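Kurzprosa | Arbeitswelt

Der Griff

Remo Ruchti kam an diesem Morgen um zehn vor sechs in die Halle, wie immer zu früh. Er hängte die Jacke an den Haken und wollte den Kaffee für die Schicht machen. Das war seine Aufgabe seit vielen Jahren, auch wenn es in keinem Vertrag von Reisinger stand.

Am Ende der Packstrasse sassen früher vier Leute. Sie nahmen die Becher vom Band, drehten den Griff nach rechts und stellten sie in den Karton. 331 Becher in der Stunde, wenn Chantelle Hlongwane gute Laune hatte und sang. Im August war dann Florian Thaler gekommen, von der Firma Ploler, mit einem Koffer und sehr sauberen Schuhen. Er hat gesagt, man muss keine Angst haben. Chantelle hat ihn gefragt, wer denn Angst hat, und er wurde rot.

Jetzt stand Remo oft im kleinen Raum neben dem Lager, wo Thaler übte. Er sagte «üben», als ob der Arm ein Kind mit einer Geige wäre.

«Noch einmal», sagte Thaler und stellte den Becher auf den Tisch.

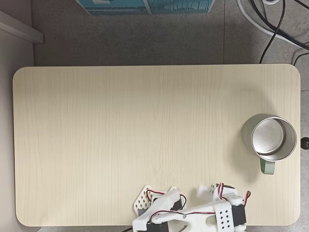
Der Becher auf Thalers Tisch, vor dem nächsten Versuch.

Remo schaute auf den grünen Griff. Er zeigte zum Greifer hin, und das störte ihn in den Händen, nicht im Kopf.

«So würde ich ihn nie nehmen», sagte er.

«Wie denn?»

Remo überlegte. Sechsundzwanzig Jahre hatte er Becher genommen und niemand hatte ihm diese Frage gestellt. Er bückte sich über den Tisch und machte es vor, ganz langsam. Zuerst kam der Daumen an den Rand, dann zwei Finger unten, und erst am Schluss drehte sich das Handgelenk. Thaler schrieb etwas in sein Heft. Dann bat er ihn, es zu wiederholen. Und noch einmal.

Mittags erzählte er es den anderen. Bijan Karimi legte sein Brot hin.

«Du zeigst ihm also, wie es geht.»

«Er hat gefragt.»

«Und wenn das Ding es kann? Was zeigst du ihm dann?»

Chantelle sagte, Bijan soll ihn in Ruhe lassen. Sie selber war seit zwei Wochen in der Kontrolle und musste dort den ganzen Tag auf einen Bildschirm schauen. Beim Bildschirm konnte man nicht singen, weil daneben der Chef telefonierte.

Am Nachmittag ging Remo wieder hinüber. Thaler sass auf dem Boden und suchte eine Schraube. Remo fand sie unter seinem eigenen Schuh und gab sie ihm.

«Bleiben Sie bis fünf?», fragte Thaler. «Ich möchte den Daumen noch besser verstehen.»

Remo zog einen Stuhl heran. Draussen lief das Band, und jemand rief seinen Namen wegen dem Kaffee.

«Gleich», rief er zurück und nahm den Becher in die Hand.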